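The shop on Skekmont Street had been a tile warehouse, and the rent was still figured by the pallet space. Kaan Soylu had two of these. On one he kept a lathe he was slowly paying off, and on the other he was building a gripper.

He had been at it since the winter. The first pair of fingers were printed in a plastic that snapped. The second pair bent. The third pair he cast himself, dark green, nearly black once they cured, with holes left in the tops for pins he later decided he didn't need. He closed them on his own thumb to test them and they held, and he said a word his mother didn't like.

"Is that good or bad?" said Nic Aodha from the next bay. She repaired accordions and had never told anyone in the shop her first name.

"Good," Kaan said.

He worked it by hand that spring. The arm it was meant for was still in crates, waiting on a motor from Clullau that had been shipped twice to the wrong coast. So he walked the fingers around the white surface himself, open and shut, and wrote each try in a ledger. Try, hold, drop. By the end of the second week he was on number 713. 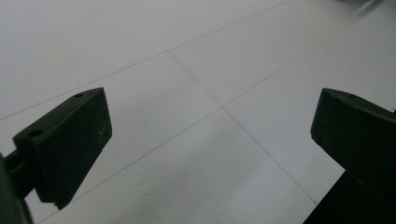

The fingers spread wide. K.S.

He glued that one into the ledger next to the number. His father had kept a ledger too, for the bakery, and had glued things into it: a parking ticket, a bus schedule, the label from the first sack of flour he bought in this country. Kaan had the book on the shelf over the lathe. The last entry was for 101 loaves, and then there were blank pages to the end.

The trouble was slipping. A block of pine he could hold all day. Anything smooth crept down between the pads and fell. He sanded the pads and it got better, then he cleaned them with the wrong solvent and it got worse. He tried a strip of bicycle tube and took it off again.

"My uncle used rosin," Nic Aodha said. "On his hands. He moved pianos."

"Did it work?"

"He dropped one on a priest's car."

Kaan wrote down rosin, with a question mark.

In the evenings, when the other bays were dark, he wondered who the thing was for. He had told the people at Nasside it was for sorting parts. They had a line where women in blue coats took castings out of a tub and put them in another tub, and a manager there had said that if he could do it for under the cost of a car they would talk. He had worked that line himself for a year after high school. He remembered the ache in the base of the thumb, and how it was still there on Sunday night when it was time to iron the coat.

He didn't know if the women would thank him. He had thought about asking, and then he had worked on the pads some more.
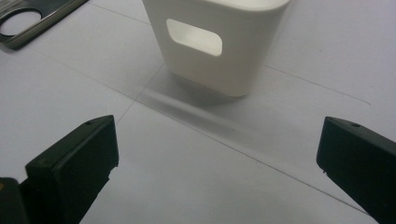 Skekmont Street, 22 April 2018

Dear Baba,

I'm writing this in the back of my own book because yours is full of your handwriting and I don't want to get grease on it.

I have moved on from wood. Now it is a white plastic container with a slot in the front, and it is a pig to pick up. The corners are round. If I come in too high the wall gives, and if I come in low the fingers ride up. I made 781 my last try for the night and went home, and then I came back because I couldn't sleep.

There is a metal plate with a big round hole in it that I have been meaning to put away for days. You would have put it away. I know what you thought of my benches.

The motor is in Clullau again. They say June. The man on the phone was nice about it and I was not, and I called him back afterward to say sorry, and got a different man.

I keep thinking about your hands. You could feel when the dough was ready and you couldn't tell me how. You said, "Now," and I said, "How do you know?" and you said, "Now, now," and pushed my fingers into it. I have to tell a machine with numbers. I put down how far and how hard and it still doesn't know when.

Nic Aodha gave me a lump of rosin in a sock. I am going to try it on the left finger only, so I can see the difference.

It's past two. I'll do ten more and lock up.

Kaan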